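Demonstration collection (robot learning)

Print this page | E-mail this article | 14 shares | 3 comments
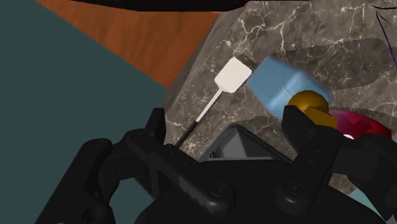 Demonstration collection is the gathering of recorded examples from which a learning system for a robot is trained. Each example, usually called a demonstration or an episode, pairs what the robot's sensors reported with the commands it was given at the same moment. The work can be done on a real robot or in simulation, and many projects do both. In simulation, a common setting is a kitchen counter or table with household items on it, seen from a camera near the gripper. A white spatula lying on dark veined marble next to a light blue block is typical of the kind of layout used: one item is long and thin, the other is thick, and the two call for different grasps.

Methods

The oldest method in general use is teleoperation. A person moves a handheld controller, a glove or a second arm, and the robot copies the motion. The software stores the motion along with the camera views. Teleoperated examples tend to look natural, but they are slow to make, and two operators may do the same task in quite different ways.

A second method is scripted collection. A program that has full knowledge of the simulated scene works out a grasp and a path, carries it out, and saves the result. Scripts can run overnight without an operator. Their motions are regular, and a system trained only on them may do poorly when an object is turned at an angle the script never produced.

In a third method, a small number of human examples is expanded by software. The recorded motion is cut into segments, each segment is tied to the object it concerns, and the segments are replayed with the objects moved. Attempts that fail the task check are thrown away or stored separately.

Scene variation

Collectors change the scene between episodes so that the learner does not depend on one arrangement. Position and rotation of the objects are changed most often. Counter material, floor color, lighting and camera angle may also be drawn at random from a list. Stone with strong veins is sometimes included on purpose, as fine lines can be mistaken for the edges of thin objects. Glossy items are included for a similar reason.

Items that play no part in the task are called distractors. They are placed close to the target in some episodes and left out of others.

The Brerotlow set

The Brerotlow set was assembled by Zulkifli Tjoa and Ewan Cartwright at Urnano and released on Wednesday, November 15, 2023. It covers simulated counter tasks, and its first version held more than 500 episodes. Tjoa wrote the recording tools, and Cartwright handled the scene files and the task checks. Each episode lasts up to 30 seconds and is stored with a short written instruction, such as "pick up the spatula."

The set was revised the following March. The revision dropped episodes in which the gripper passed through the counter, a fault traced to an error in the collision settings. It also added a field naming the operator by code, which had been asked for by users at Alcaraz who wanted to compare operators.

A related set, Vanetti, uses the same file layout but was recorded with 2 arms and is not directly compatible with the Brerotlow training scripts.

Quality checks

Most projects replay each episode from its stored commands and compare the end state with the original. Episodes that do not match are marked. A reviewer may also watch the camera view for long pauses, repeated grasps and cases where the fingers hide the target for most of the recording. Views from the wrist are especially prone to the last problem, and a fixed camera is often added to make up for it.

Practice differs on failed attempts. Some groups delete them. The Brerotlow set keeps them in a separate folder with a label for the type of failure, and the label list is given in the notes that come with the download.

See also: imitation learning; teleoperation; grasp planning

Print this page | E-mail this article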